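多指ハンドと平行グリッパを同じ課題で比べる
Clirkstead機器評価室に聞く

Clirksteadの機器評価室では、人型ロボットの手先に取り付けるハンド、カメラおよび制御装置の比較評価を継続して行っている。6月に内部向けの中間報告がまとまったことを受け、評価全体を統括するダイアネ・アルーダ氏(Daiane Arruda)と、制御系を担当するエディレウザ・パイヴァ氏(Edileuza Paiva)に、評価の進め方とこれまでに得られた知見について話を伺った。聞き取りは木曜日の午後、同室の会議スペースで行った。なお、本稿で触れる結果は中間報告の時点のものであり、最終報告において数値が改訂される場合がある。

評価の対象と経緯

今回の評価の対象は、Tekulbridge製の多指ハンドと、Wondadstead製の平行グリッパである。いずれも人型ロボットの手首に取り付けられる製品で、同室では以前から別々の案件で使用していた。しかし、案件ごとに課題も記録の方法も異なっていたため、両者を並べて論じることのできる資料が存在しなかったという。

アルーダ氏は、評価を始めた経緯について次のように説明する。

「各案件の担当者は、自分が使っている手先の長所をよく知っています。多指ハンドを使う担当者に尋ねれば多指がよいと答えますし、平行グリッパの担当者に尋ねれば、壊れにくく調整も早いと答えます。どちらの意見にも根拠はあるのですが、次の機材を選定する会議では、その根拠が比較できる形になっていませんでした。そこで、共通の課題を定め、同じ記録様式で試行を重ねることにしました」

評価項目は29に及ぶ。把持そのものに関する項目のほか、取り付けと取り外しの所要時間、配線の取り回し、較正のやり直しが必要となる頻度、保守部品の入手性などが含まれる。項目の選定には数週間を要し、当初の案から削られたものも多い。

「削った項目の代表は、最大把持力です」とアルーダ氏は述べる。「仕様書に記載がある値であり、私どもの設備で測り直しても、日常の作業における差を説明する材料にはなりませんでした。試行のなかで力が足りずに失敗した例はごく少なく、多くは力を入れる位置や向きの問題でした。項目表の初版では最上段に置いていたのですが、予備試験のあとで外しています」

外した項目については、理由を一行ずつ添えて付録に残してある。後任者が同じ議論を繰り返さずに済むようにするためで、この付録の作成はパイヴァ氏の提案によるものである。

クランク棒という課題

中間報告で最も多くの頁が割かれているのは、天板の下側から出ている曲がった金属製のクランク棒を扱う課題である。棒をつかみ、保持したまま動かし、離すという一連の動作を、手先を交換しながら繰り返す。

この課題を中心に据えた理由を尋ねると、アルーダ氏は、箱や瓶を持ち上げる課題では差が出にくかったことを挙げた。

「持ち上げて置くという課題は、どちらの手先でもよくできてしまいます。条件を厳しくすれば差は出ますが、厳しくした条件が現場に存在するかどうかが疑わしくなってきます。クランク棒の場合、棒は固定された側と動く側を持っており、手首は棒の都合に合わせて動かなければなりません。手先の性質と腕の動き、制御装置の応答が一度に表れます。そのぶん原因の切り分けには苦労しますが、課題としては有益でした」

パイヴァ氏は、棒の位置がもたらす難しさを指摘する。

「天板の下に手を入れますので、腕の姿勢にかなりの制約がかかります。肘を張れば天板に近づきすぎますし、下げすぎれば今度は自分の脚に近づきます。把持の試験でありながら、失敗の原因をたどると腕の姿勢に行き着くことが少なくありませんでした。平行グリッパは開閉の向きが決まっておりますから、棒に対して手首をどう傾けるかで、入れるか入れないかが決まります。多指ハンドは多少斜めからでも指を回し込めます。その差は予想したとおりでした。予想と異なったのは、離すときです」

多指ハンドでは、指を開く指令を出しても、曲がった棒の角の付近に指がかかり、手を引き抜くまでに余分な動作が必要となる例が繰り返し見られた。平行グリッパは開けばそのまま後退できるため、離す動作については一貫して短時間で終わっている。報告書では、つかむ段階、保持して動かす段階、離す段階を別々に集計し、総合点は掲げていない。

「総合点を出してほしいという要望は確かにありました」とアルーダ氏は認める。「しかし重みの付け方ひとつで順位が入れ替わります。私どもが重みを決めてしまえば、読む側はその数字だけを持ち帰ることになるでしょう。各案件の担当者が、自分の作業のなかでどの段階が重要かを考え、そのうえで表を読んでいただきたいと考えています」

集計に含めた試行は1727回で、このうち途中で中止したものが244回ある。中止した試行も除外せず、中止に至った段階と直接の要因を記録した。中止の判断は操作者が行い、判断の基準は事前に文書で定めている。

カメラの位置と見え方

手先の比較と並行して、カメラの配置についても検討が行われた。使用しているのは、頭部に設けたカメラと、手首の側に取り付けた小型カメラである。

頭部のカメラは両腕と床面を広く見渡せるが、視野のかなりの部分を自機の腕や脚が占める。パイヴァ氏によれば、学習用の記録として利用する場合、この点は必ずしも不利ではない。

「腕がどこにあり、指がどちらを向いているかが一枚の映像に入っていることは、後から試行を見直すときに大変役に立ちます。関節角の記録だけを追っていては、ケーブルが腕のどのあたりを通っていたかまでは分かりません。映像があれば、動きが鈍った時刻にケーブルがどうなっていたかを確認できます。他方で、つかむ対象は視野の端に寄りがちです。天板の下の棒はその典型で、天板自体が視野に入り込んできますから、首の角度を変えても限度があります」

床に落ちる影の扱いも検討の対象となった。照明の位置によっては、手と棒の影が床面にはっきりと現れる。初期の画像処理では、この影の輪郭を対象物の一部と誤って検出することがあった。照明を拡散させる案も出たが、実際の作業場所で照明を選べるとは限らないとの理由で見送られ、検出側の処理を改める方針がとられた。

手首側のカメラについては、指先と対象の距離が近いときに強みを発揮する一方、何もつかんでいないときの映像の解釈が難しいという。

「指が空いているとき、手首側の映像には床や自機の脚が大きく入ります」とパイヴァ氏は語る。「頭部の映像と突き合わせて初めて、腕がどのような姿勢にあるのかが理解できることもあります。片方だけを保存しておけばよいという意見も出ましたが、現時点では両方を残しています。保存容量の負担については、記録の頻度を見直すことで対応しました」

手首側のカメラの取り付け角度は、手先の種類によって変える必要があった。平行グリッパに合わせた角度のまま多指ハンドを装着すると、指の付け根が視野の多くを覆い、肝心の指先の向こうが見えなくなる。角度を変えれば較正もやり直しとなり、この作業が交換時間の大半を占めている。専用の取り付け具をあらかじめ二種類用意しておく案が検討されているが、取り付け具の剛性に差があると比較の前提が崩れるため、結論は出ていない。

以下に、試験時の記録から三点を示す。はじめの二点が頭部カメラ、最後の一点が手首側のカメラによるものである。

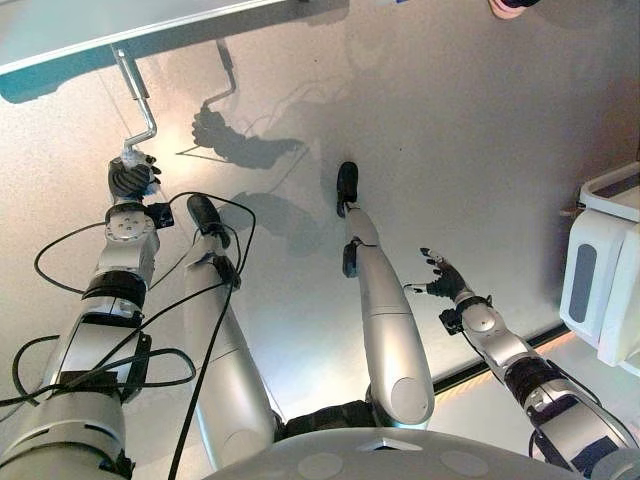
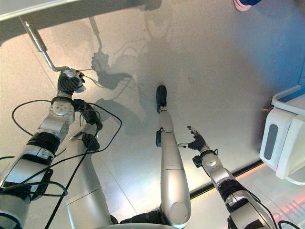
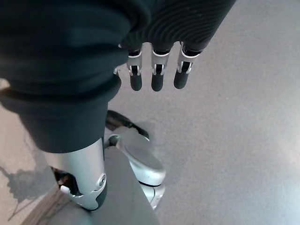 制御装置の違い

制御装置についても、2方式の比較が行われた。一方は従来から使用している位置指令を主体とする方式、もう一方はLemmaと呼ばれる内製の制御装置で、手首にかかる力に応じて指令を修正する機能を備える。

開発にも携わったパイヴァ氏は、Lemmaの利点を語ることに慎重である。

「自分たちで作ったものを自分たちで評価するわけですから、条件の設定には特に注意を払いました。試行の順序はあらかじめ表を作り、操作者が好みで選べないようにしています。従来方式の調整値も、普段その方式を使っている担当者に決めてもらいました。私が調整してしまうと、無意識のうちに手を抜いたと言われても反論ができません」

結果は課題によって分かれた。クランク棒を保持して動かす段階では、Lemmaを用いた場合に途中の中止が少なく、手先の種類を問わず同じ傾向が見られた。棒の動きと腕の軌道にずれが生じても、力を逃がしながら追従できるためとみられる。これに対し、つかむ段階では両方式の差は小さく、位置の決まった対象に素早く手を伸ばす動作では、従来方式のほうが短い時間で安定していた。

「力に応じて修正するということは、触れていないときの雑音にも反応しうるということです」とパイヴァ氏は説明する。「自由空間を移動している間は修正の機能を弱めておけばよいのですが、弱めた状態から戻す切り替えの瞬間に、わずかな揺れが出ます。多指ハンドは手先が重いので、その揺れが指先では大きく見えます。この点は改良の途上にあり、報告書にもそのとおり記載しました」

アルーダ氏は、切り替えに伴う揺れを報告書に明記することについて、室内で意見の相違があったことを明かした。

「改良が済んでから公表すべきだという意見もありました。私は、現時点で機材を選ばなければならない担当者がいる以上、現時点の状態を書くべきだと判断しました。改良後の結果は最終報告で差し替えますが、中間報告の記載を消すことはいたしません」

操作者の習熟をどう扱うか

比較評価において避けて通れないのが、操作者の習熟の問題である。遠隔操作による試行では、操作者が手先に慣れるにつれて成績が向上する。先に多くの試行を行った手先が有利になることを避けるため、同室では手先と制御装置の組み合わせを細かく入れ替え、連続して同じ条件を続けないようにした。

もっとも、入れ替えのたびに較正が必要となるため、作業の負担は相当に重かった。アルーダ氏は当時の状況を次のように振り返る。

「午前中に一度も試行ができず、交換と較正だけで終わった日もあります。入れ替えの回数を減らしてほしいという声は、現場から当然上がりました。途中で計画を見直し、入れ替えの単位を少し大きくしています。見直しの前と後では条件が異なりますので、集計表では両者を分けて示しました。頁数が増えて読みにくいという指摘をいただいており、最終報告では付録に回すかもしれません」

習熟の速さそのものにも、手先による違いが認められた。平行グリッパは操作の自由度が少なく、初めて扱う操作者でも早い段階で成績が落ち着く。多指ハンドは操作者ごとの差が大きく、指の形をあらかじめ登録しておき、そのなかから選ぶ方法をとる者と、指を個別に動かそうとする者とで成績の推移が異なった。

パイヴァ氏は、この差を手先の優劣として扱うことには反対の立場をとる。

「個別に動かす方法は、初めのうちはうまくいきません。しかし、指の一部が棒に届いていないことに気づいて掛け直すといった修正は、登録した形を選ぶ方法ではできないのです。どちらの方法を標準とするかは運用上の問題であり、ハンドの性能とは切り離して議論すべきだと思います。今回の評価では、操作者に方法を選ばせたうえで、どちらを用いたかを記録しています」

中止に至った要因

244回の中止について、報告書は要因を段階ごとに整理している。つかむ段階では、手首の向きが合わず棒に近づけなかった例が目立つ。保持して動かす段階では、腕が可動範囲の限界に近づいたことによる停止が多い。離す段階では、先に述べた指のかかりに加え、ケーブルの張りが原因と判定されたものが一定数を占めた。

ケーブルに関しては、アルーダ氏から詳しい説明があった。

「腕に沿ってケーブルを通す場合、余長をどれだけ取るかが常に問題となります。短ければ手首を回したときに張りますし、長ければ輪になって周囲に触れるおそれがあります。製造元の手引きにも推奨の経路は示されていますが、私どものように手首にカメラを追加し、手先も頻繁に交換するという使い方は想定されていません。固定箇所を増やした構成も試しましたが、交換の手間が増え、固定し忘れという別の問題を招きました」

現在は、手先の交換後に腕を所定の姿勢へ順に動かし、ケーブルの様子を目視で確認してから試行に入る手順としている。確認の記録は試行の記録と同じ帳票に残す。手順を導入した後、ケーブルを要因とする中止は減少したが、なくなったわけではない。

また、要因の判定は二名が独立に行い、一致しなかったものは映像を見ながら協議した。協議しても決まらなかったものは「判定不能」として残している。この分類に入った試行を既存の要因に割り振るべきかどうかについて、外部から問い合わせを受けることがあるが、同室では割り振らない方針を維持している。

「判定不能の多くは、離す段階に集まっています」とパイヴァ氏は言う。「頭部のカメラからは手の甲に隠れ、手首側のカメラからは近すぎて全体が分からない、という位置で起きているのです。別の角度から見る固定カメラがあれば判定できた例もあったはずです。評価の途中で記録の構成を変えることは避けたかったので、今回は見送りました。次の評価では最初から設置する予定です」

機材選定への反映

中間報告を受けて、Clirksteadでは機材選定の際に参照する内部基準の改訂作業が始まった。改訂案では、手先の種類を先に決めるこれまでの順序を改め、対象の作業をつかむ、動かす、離すの各段階に分けて記述したうえで、該当する表を参照する形式としている。

アルーダ氏によれば、改訂案に対する室外の反応はさまざまである。

「記述に手間がかかるという意見が最も多く寄せられました。これまでは品名と希望する機種を書けば済んでいたわけですから、もっともな意見です。記入例を増やすことで負担を軽くしたいと考えています。一方で、記述を試みた担当者の一人からは、作業の大部分が離す動作であることに初めて気づいたとの報告がありました。その案件では多指ハンドの導入を予定していましたが、平行グリッパでの試行を先に行うことに変更されています」

費用の面についても質問したところ、購入価格の比較は報告書の対象外であるとの回答であった。ただし、消耗する部品の交換頻度は項目に含まれており、多指ハンドのほうが交換の対象となる部品の種類が多い。部品の納期は時期によって変動するため、報告書には実績値のみを載せ、予測は行っていない。

製造元への情報提供も進められている。Tekulbridgeに対しては離す動作の際の指の挙動に関する記録を、Wondadsteadに対しては手首側カメラの取り付けに関する要望を、それぞれ文書で送付した。いずれも回答を待っている段階である。

今後の予定

最終報告に向けて、同室では二つの作業を予定している。一つはLemmaの切り替え時に生じる揺れの改善と再試験、もう一つは、クランク棒の形状と高さを変えた追加試験である。今回の棒は曲がりが直角であり、離す際の指のかかりが形状に特有のものかどうかは、現在の記録からは判断できない。

パイヴァ氏は、追加試験において両腕を用いる条件を加えることを検討している。

「今回の課題は左手で棒を扱うことを基本としました。空いている側の手をどこに置くかは操作者に任せていたのですが、記録を見返しますと、置き方によって胴体の傾きが変わり、結果として棒を扱う側の可動範囲にも影響しているようなのです。次回は空いている手の位置を指定する条件と、指定しない条件を設けます。棒を左右の手で持ち替える動作にも関心がありますが、こちらは安全上の確認が済んでおりませんので、時期は申し上げられません」

評価に用いた帳票と項目表については、機器評価室に申し出れば室外の者も閲覧することができる。試行の映像は、頭部、手首側ともに閲覧用の端末で確認する方式をとっており、持ち出しは認めていない。項目表の改訂に関する意見は、最終報告の取りまとめまで随時受け付けている。

最後に、これから同種の比較評価を始める組織への助言を求めた。アルーダ氏の回答は、帳票の設計に関するものであった。

「試行を始める前に、中止した場合の記入欄を先に作っていただきたいと思います。私どもの初版の帳票には成功と失敗の欄しかなく、中止した試行は備考欄に各自の言葉で書かれていました。後から読み直して分類する作業に、多くの時間を費やしています。初期の帳票は原本のまま保管しておりますので、ご希望があればあわせてお見せいたします」

(聞き取り内容は両氏の確認を経て掲載した。役割および製品の名称は聞き取り時点のものである。)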